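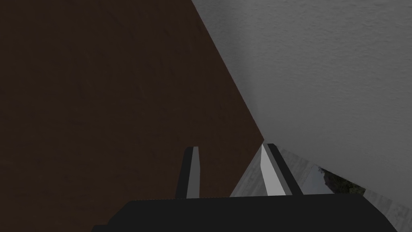

Myrtle Greenberg reckons I should leave the fingers alone and fix the wrist camera offset first, and she said so twice under the last post, so ok. Offset first.

Wrist cam is the only view I trust in the sim at the moment. Gripper wide open, nothing between the fingers, and a big slab of dark brown down the left that tells me next to nothing about depth. Flat colour, hardly any texture. No wonder the depth guess wanders.

What I did tonight, in order, before I forget:

Put the mount back to the Sescombe drawing. I'd nudged it in December and never wrote it down. Idiot.

Re-ran the hand-eye routine, 200 poses. Took ages. First go bailed at pose 6 with a joint limit, my fault, wrong home position loaded.

Second go, all 200 fine. Error came down but its still not what the Wojcik sheet says it should be.

Checked the finger travel both ends. Open is open. Closed leaves a hair of a gap on the right, so either the pad is modelled thin or the zero is off. Havent touched it (see, Myrtle).

Darnell Blackwood mailed to say the Istis build changed which way round the camera frame goes and half the old config files are quietly wrong. Line 418 in mine, sure enough. Minus sign. Fixed, saved, backed up to two places this time.

Still to do - new pads on the real one, and the cable where it rubs by the wrist. Got tape on it for now. Spare's on order from Nurosis, no date yet.

Will run the poses again tommorow with the sign the right way round and post the numbers.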